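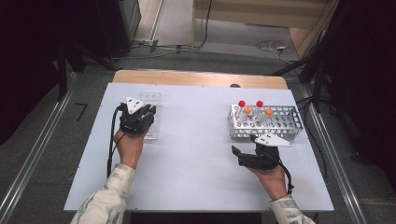 細口のびんと小さなふたの洗い方、乾かし方、しまい方

ヴァーナンクームの台所だより 6月の巻

梅雨どきになると、流しのまわりがどうにも片づかなくなります。洗ったびんがなかなか乾かない、ふたがどこかへ行く、ふきんはいつも湿っている。わが家はもともとびんものが多くて、自家製のドレッシングやら、はちみつに漬けたしょうがやら、近所からいただく山椒やら、気がつけば大小とりまぜてずらりと並んでいるような台所ですから、この季節は毎年ちょっとした覚悟がいります。今回はそんなわけで、細口のびんや小びん、それにくっついてくるこまごました部品のお世話について、長年やってきたことをあれこれ書いてみます。話があちこちへ飛ぶのはいつものことなので、お茶でも飲みながらどうぞ。

洗う前にすること

使い終わったびんは、その場で水を入れておくのがいちばんです。これは母にもさんざん言われたのに、若いころはちっとも守りませんでした。ごまだれのびんを一晩放っておいて、翌朝ブラシと格闘したことのある方なら、きっとうなずいてくださると思います。

油ものが入っていたびんだけは別です。先に残った油を古紙や端切れに吸わせ、それからお湯と洗剤を少し入れてふたをし、しゃかしゃかと振ります。お湯は手を入れて「あつっ」とならないくらい、給湯器の表示でいえば38度にしています。冷えたびんに熱湯を注ぐのは割れるもとですから、冷蔵庫から出したばかりのものはしばらく室温に置いてからにしてくださいね。

ラベルをはがすなら、このときいっしょに済ませてしまうと楽です。びんの中に同じくらいのお湯を満たして5分待ち、角からそろそろと引っぱります。のりが残ったら、食用油をひとたらし指でくるくるなじませて、そのあと洗剤で洗います。金属のへらを使うと早いのですが、ガラスに細い傷がついて、わたしはそれでお気に入りの一本をだめにしました(いまだに少し悔しいです)。

びんの底に手が届かないとき

柄の長いブラシがあればそれで済む話ですが、口が細すぎてブラシの頭が入らないびんもありますよね。昔から言われるのは卵の殻です。よく洗って乾かした殻を細かくくだき、水と洗剤を少し加えて振る。たしかに落ちます。ただ、殻のかけらがびんの肩のところに残りやすいので、すすぎは念入りに。

最近はもっぱら、お米をひとつまみ使っています。炊く前のお米と水を三分の一ほど入れて、手首を回すようにして振るだけ。茶渋のようなうっすらした曇りなら、これでかなりさっぱりします。白くかさかさした水あかには、クエン酸を溶かした水を入れてひと晩。塩素系の漂白剤とはぜったいに混ぜないでください。これだけは何度でも書きます。

においが抜けないびんには重曹と水。それでもにんにくのにおいが残るときは、もうあきらめて、にんにく専用のびんにしてしまいます。わが家にはそうやって役目の決まったびんがいくつもあって、らっきょうのびん、カレー粉のびん、という具合に、なんだか親戚みたいになっています。

ふたとパッキン

びん本体よりも手がかかるのがこちらです。パッキンは外して洗う、と頭ではわかっていても、つい面倒でそのままにしがちですよね。竹串の、とがっていないほうをすきまに差し入れてくるりと回すと、爪を傷めずに外せます。

外したら、小さめのざるに入れて洗います。流しに直接置くと、パッキンというのはどういうわけか必ず排水口のほうへ旅立っていくものですから。洗ったあとはふきんの上に並べ、途中で一度ひっくり返します。黒い点々が出てしまったパッキンは、こすって粘るより新しいものに替えたほうが気持ちよく使えます。外径を測って、メモをふたの裏に貼っておくと買い物のときに迷いません。わたしは町の荒物屋のトラスで、ばら売りのものを買っています。

金属のふたは、内側のふちに水が残ります。ふきんの角をこよりのようにねじって、ふちをぐるっと一周。これをやるかやらないかで、さびの出方がずいぶん違います。

乾かすのは、置き方しだい

さて、いちばんお話ししたかったのがここです。びんを逆さにして水切りかごに伏せると、一見きれいに片づいたようでいて、口がぴったりふさがって中の湿気が逃げません。晴れた日ならまだしも、雨の続く時期には翌朝になっても内側がうっすら曇ったまま、ということになります。

ですから、口の下に風の通り道をつくってやります。割り箸を二本並べて、その上に渡すように伏せるだけでも違います。小びんやスポイト、細いブラシのようなものなら、穴のあいた台に立てるのがいちばん扱いやすいです。専用の道具でなくても、箸立てでも、ケーキクーラーでも、目の粗い焼き網でもかまいません。

しばらく伏せて水が落ちたら、今度は口を上にして立て直します。わたしは夕飯の片づけのときに伏せておいて、寝る前の夜11時ごろ、戸締まりのついでに上向きに直しています。このひと手間がつい抜けるのですが、直した日の朝は気分がいいものです。

扇風機やサーキュレーターの弱い風を、少し離れたところから当てるのもおすすめです。真正面から強く当てると、軽い小びんはころんと倒れます。うちでは一度、からからと派手な音がして猫が二階まで逃げていきました。

急ぐときは、細く切ったキッチンペーパーを菜箸に巻きつけて中に差し込みます。ぎゅっと詰め込むと抜けなくなるので、端を長めに外へ出しておくこと。

水切り台のお手入れ

びんを立てておく台のほうも、ときどきは洗ってやりたいものです。毎日水がかかるのに、きれいなものを置く場所だからと安心して、すっかり忘れてしまうんですよね。

ステンレスの台は、中性洗剤とやわらかいスポンジで洗って、仕上げにからぶきします。白い水玉のあとが残っていたら、クエン酸水を含ませたペーパーをしばらく貼りつけてから洗い流します。見落としやすいのは穴のふちと、柱と板の継ぎ目です。綿棒か、使い古しの歯ブラシの毛先を短く切ったものが役に立ちます。みがくときは金属の目に沿って、一方向に。くるくる円を描くと、細かい傷が光ってかえって目立ちます。

透明なプラスチックの台なら、クレンザーと固いスポンジは避けてください。いったん曇ると元には戻りません。熱いお湯や食器洗い機も、材質によっては反ったりひびが入ったりしますから、裏の表示を見てからにします。わたしはぬるま湯で洗って、着古した綿のTシャツでふいています。

もらいさびにもご用心を。ぬれた缶詰やヘアピンをステンレスの上に置きっぱなしにすると、茶色い輪がつきます。つきたてなら重曹をペースト状にして、指の腹でそっとこするとたいていは取れます。
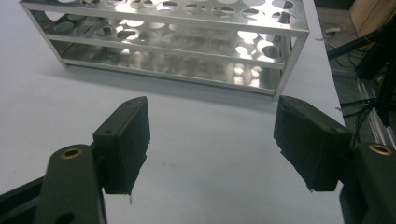

メレリド・モスティンさんからは、うちでは重曹でも取れない輪ができてしまったのですが、どうしたらいいでしょう、というご相談をいただきました。水切り台の下段に鉄のせん抜きを置いたまま、旅行に出てしまったのだそうです。帰ってきて持ち上げてみたら、せん抜きの形がそっくりそのまま残っていたとか。読みながら、ああ、やりそう、と声が出ました。

メレリドさん、それはがっかりなさったでしょう。まずはクエン酸水のペースト版を試してみてください。クエン酸の粉にほんの少しの水を加えて練り、輪の上にのせ、ラップをかけて少しおきます。長くおきすぎず、様子を見ながら、ようくすすいで、しっかりふくこと。まだ残るようなら、ステンレス用のクリームみがきの出番です。わたしが使っているのはデケロという小さなチューブ入りのもので、目立たないところで試してから、布にごく少量とってみがきます。うっすらあとが残っても、使うのに困るわけではありませんから、あまり根をつめないでくださいね。

しまうときのこと

乾いたつもりでふたをして、あとで開けたらもわっとにおった、という失敗は、わたしも何度やったかわかりません。それからは、乾いたあとも半日はふたを開けたまま棚に置くようにしました。ほこりが気になる方は、口にガーゼをふんわりかけておきます。

しまい場所では、びんとふたを別々にしています。びんはふたなしで背の順に、ふたは浅い箱にまとめて。同じ大きさのふたは、輪ゴムで束ねず、立てて並べるほうが選びやすいです。パッキンもこの箱のすみに、粉をはたいたりせず、そのまま平らに寝かせておきます。

棚の奥に入れたびんは存在を忘れますから、手前から奥まで同じ種類で一列にするのがこつです。うちの棚は奥行きがあって、ちょうどジャムびんが6本入ります。それ以上増えたら、ご近所に何かを詰めて差し上げる合図ということにしました。おかげで大江さんのお宅には、うちのびんがずいぶんお嫁に行っています(たまに梅干しを詰めて里帰りしてくれるので、それがまた楽しみで!)。

湿気の多い棚なら、すみに重曹を入れた小皿をひとつ。固まってきたら取り出して、排水口の掃除に使ってしまいます。

しょうゆさしの口がつまったら

最後に、前回の巻のあとでご質問の多かったものをひとつだけ。しょうゆさしの注ぎ口が固まったときは、針金でつつく前に、お湯を入れた湯のみに口を下にして浸けておきます。塩が溶けると、するりと通ることがほとんどです。それでもだめなら、つまようじを口の外側からやさしく。ぬれたまま中身を足すと味が薄まりますから、洗ったあとはよく振って水を切り、さきほどの割り箸の上で休ませてやってください。

次回は木べらとまな板の黒ずみについて書くつもりでいます。うちのまな板が今ちょうど困ったことになっているので、まずはそちらを何とかしてからになりそうです。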